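Speaker notes, looking after the little blue arm
Talk for the Clasis open evening, 30 minutes with questions

Hi everyone, thanks for coming out! Say hello to Ilse, she's running the slides. I'm going to talk about keeping one small printed arm healthy, and I'll skip the math (you're welcome).

Start with the screws. Plastic links creep, so anything you tightened in April is going to be looser than you think. I go around with a hand driver every 50 hours, wrist first, then elbow, then base. Hand driver only! Florian used the power one once and we printed a new link that night.

Next, cables. Ours run along the outside of the arm, which makes them easy to swap, but they need slack at the wrist. Leave a loop, then move the joint to both ends of its travel by hand, power off, and watch the wires the whole way. If anything pulls tight, give it more. 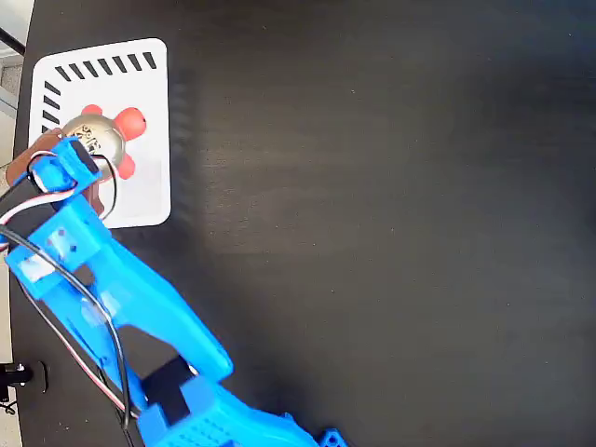 Then the jaw. It's the part that gets pushed and squeezed all day, so I keep spares in a Drotel box (pass the box around here). Wipe the flat face, check for cracks near the pivot, and feel for wobble. A bit of play is fine. If it clicks, take it apart.

After any of that you have to redo the zero position. I know, I know. Put the arm in its rest pose, save the numbers, then do a slow pick with something light and forgiving. A small toy is great. I do 100 slow picks before I let it go at full speed, and I stay in the room.

Clamps: check them last, with a good tug. A table clamp that has slipped a hair looks exactly like bad calibration, and I lost a whole afternoon to that one.

Pause for questions. Impi will ask about grease, answer is on the Kälin handout, page two. Then hand over to Daranee.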